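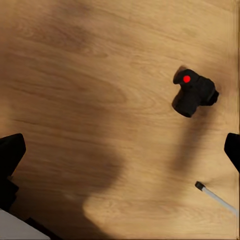
Section 4 — Oiling the top. Romari hardwax oil, thin coats only. Wipe dust off with a dry cloth first. Work along the grain, and go slow where it loops into a long oval swirl like this one, oil pools there.

1. Stir can. Dont shake.
2. Pour a little, spread with pad.
3. Buff off extra before it gets tacky.

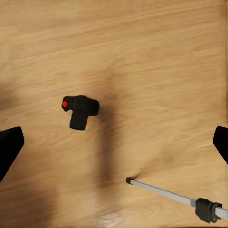
4. Second coat next morning. Same amount or less.

CAUTION: oily rags can catch fire — lay flat outdoors to dry.

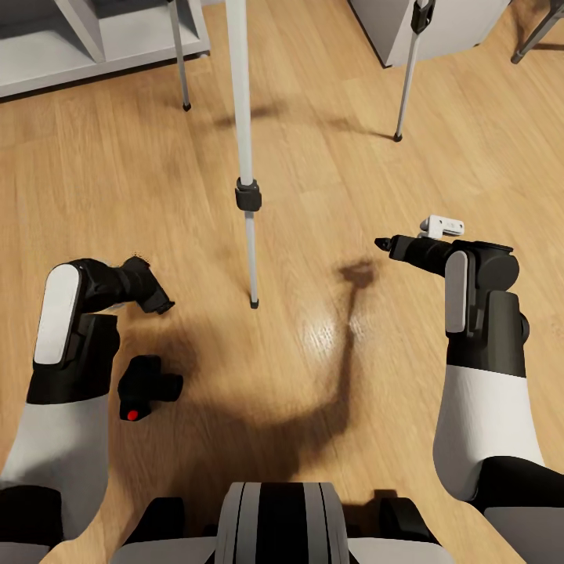 Fig. 4-3. Wood floor, light tone, soft gloss.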